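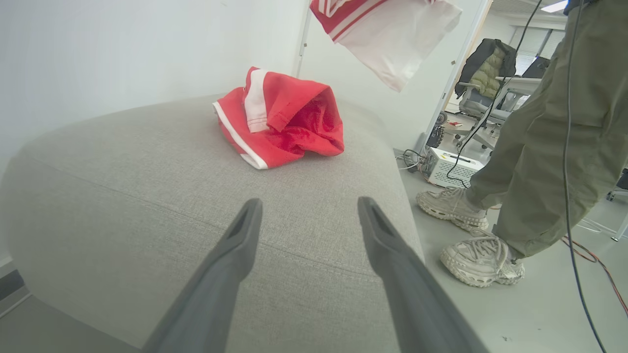
家政与衣物护理基础
第5讲 运动类针织衣物的整理与软包家具面的使用

一、本讲范围

上一讲讨论了机织衬衫的折叠基准线。本讲转向运动短裤、运动上衣等轻薄衣物,并说明在没有工作台的房间里,如何以脚凳、床尾凳等软包家具作为临时整理面。洗涤与熨烫不在本讲范围内,见第2讲讲义。

二、术语

整理面:衣物展开、抚平、折叠时所依托的平面或近似平面。
堆置:衣物未经展开,以自然褶皱状态放置。
基准边:折叠时首先对齐的一条边。运动衣物多以侧缝或侧面条纹为基准边。
回弹:折叠完成后织物因纤维弹性而局部张开的现象。

三、软包整理面的特点

软包凳面通常中部略高、边缘呈圆弧,受压后下陷。与硬质桌面相比,有以下差别。

1. 摩擦较大。细密织物面料能减少轻薄衣物的滑移,但抚平时阻力增加,应由中间向两侧推平,不宜单向拖拽。
2. 有效面积小于外观面积。圆弧边缘不能承托衣物,折叠动作应在中部完成。
3. 接缝影响平整度。凳面如有横向拼缝,应使基准边与拼缝平行,可借拼缝作参照线;不要让折痕与拼缝斜交。
4. 浅色面料易沾色。深红、藏青等衣物未干透时不得放在浅灰或米色凳面上。

Economou 在课堂讨论中提出,凳面高度低于站立操作的适宜高度,连续整理时应改为坐姿。这一意见已并入实习要求。

四、短裤的折叠步骤

(1)提起腰头两端,抖开堆置形成的褶皱。
(2)正面朝上平放,腰头朝向操作者对侧。
(3)将翻折在外的腰头或裤口复位,检查抽绳是否缩入。
(4)左右对折,使两侧条纹重合。条纹错位超过一条条纹的宽度时,重新对折。
(5)裆部突出的三角部分向内折入,形成近似矩形。
(6)由裤口向腰头折3折。回弹明显的面料改为卷收。

五、上衣的处理

上衣先悬提,后平放。悬提时双手持肩线,令下摆自然垂落,依重力消除大的褶皱,再将前身朝下放置。白色面料带彩色镶边者,折叠时镶边应留在外侧,便于取用时辨认,也可减少镶边与白色部分的长时间接触。

袖子沿肩线内侧折回,两袖不要在中央重叠过多,否则成品中部过厚,叠放时容易倾倒。

六、常见错误

同一凳面上同时堆置未整理与已整理的衣物,是实习中最常见的问题。未整理衣物应放入筐内,逐件取出。
折叠时以下摆为基准,忽略侧缝扭转。针织物洗后常有扭转,应以侧缝实际位置为准,必要时先拉正。
在凳面边缘叠放成品。边缘受压下陷后,整叠衣物向外滑落。
周围地面有垂线或线缆时来回走动。操作前应将线缆收拢至通道以外。

七、实习安排

实习使用 Lastska 实习室,两人一组,一人整理,一人记录。每组完成短裤2件、上衣2件,记录所用基准边、折数及放置5分钟后的回弹情况。记录表交 Mehwish Malik。

评分只看成品边缘是否对齐、条纹是否重合、叠放是否稳定,不计速度。

八、思考与阅读

试比较折叠与卷收在抽屉立放条件下的空间占用。
说明为什么以条纹为基准边时仍需检查侧缝。
阅读教材第197页“软质承托面”一节,下一讲讨论毛衫时将继续使用其中的术语。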